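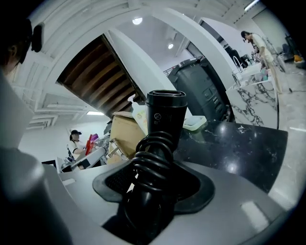 A hair dryer with its cord wrapped around the handle.

ELTHAM manager Babar Dogar says he will not rush Ataberk Gündoğdu back into the side for the trip to Bulstead, even though his team has gone four matches without a goal.

The striker has been out since February with a torn calf muscle and returned to full training this week. He played the first half of a practice match against the reserves and came through it without trouble, but Dogar wants him to have more work before he starts a league game.

"Ataberk would play tomorrow if I let him," Dogar said. "He has looked sharp, but a practice match is a different thing. If he goes down again we lose him for the rest of the season, and I'm not taking that chance for the sake of a week."

Gündoğdu is still the club's leading scorer with 11 goals. Bello Ojo has led the line in his absence and hit the post twice in the 0-0 draw with Prurnen last time out, when a crowd of 3,479 saw Eltham drop to sixth in the table.

Dogar said Ojo would keep his place. "Bello is getting into the right spots. He doesn't need me telling him he hasn't scored, he knows that. I've asked him to keep shooting."

Captain Omprakash Katiyar is available again after serving a one-match ban and is expected to come straight back into midfield. Left back Sidra Niazi has a bruised foot and will be checked on the morning of the game.

Bulstead are two points and one place above Eltham and have lost only once at home all season. They won the first meeting between the sides 2-1 with a late penalty.

Eltham have sold all 600 of their tickets for the away end. A further 1,000 seats in the main stand remain on sale to home supporters.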